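Westavden Opens Lacing and Block Room for Young Children at Kivcombe Library

KIVCOMBE, October. The Westavden Early Learning Trust today announced the opening of its second play and learning room, on the ground floor of the Kivcombe branch library. The room is set aside for bead lacing, block building and other quiet tabletop activities for children ages three to six and the adults who come with them.

The opening follows a full year of sessions at the Trust's first room in Vurilberg, where 777 families registered during the year. The Trust has set aside places for 792 families across both locations in the coming year. Registration is free for residents of either town.

"Small hands need time with small things," the Trust said in a statement. "Threading a bead or setting one block squarely on another takes patience, and many families have told us that they would like a calm place to practice."

About the room

The Kivcombe room was fitted out by Brouwer, a furniture workshop that also supplied the tables in Vurilberg. Low shelving along the window wall holds the lending collection, which opens with 51 activity sets. Each set may be borrowed for 2 weeks and renewed once at the library desk, provided no other family has requested it.

Sets are checked on return. Families are asked to report missing laces or beads when they bring a set back so that replacements can be added before the next loan. There is no charge for lost beads. A small fee applies if an entire set is not returned.

Lacing beads and blocks

The lacing sets contain large beads and cords. Children may begin with a single bead on a cord and move on to longer strings, color patterns and shapes copied from a card. Building blocks are available for use in the room and may also be borrowed.

The Trust recommends that an adult sit beside the child and put out only a few pieces at first. Beads and blocks may be used together, and many children sort both by color before they begin to thread or build. All sets contain small parts and are not suitable for children under three.

A light-colored tabletop holds two purple cubes and a pair of green square beads joined by a thin lace, with a small light blue block held above it. More beads in blue, purple and green are strung on a cord toward the back.
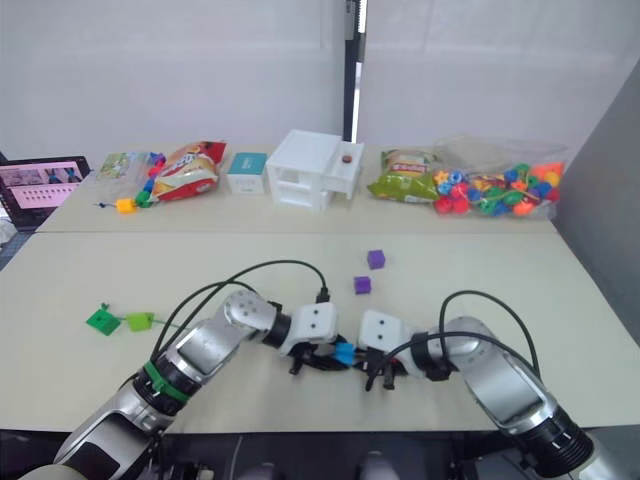 Hours and registration

The Kivcombe room is open during regular library hours. Guided lacing sessions take place every Thursday at 10 a.m. and are limited to the number of seats at the tables. Places may be reserved at the library desk or by telephone through the Trust's Vurilberg office.

Schools and child care centers that wish to bring a group should contact the Vurilberg office before visiting. Group visits are scheduled outside the guided sessions.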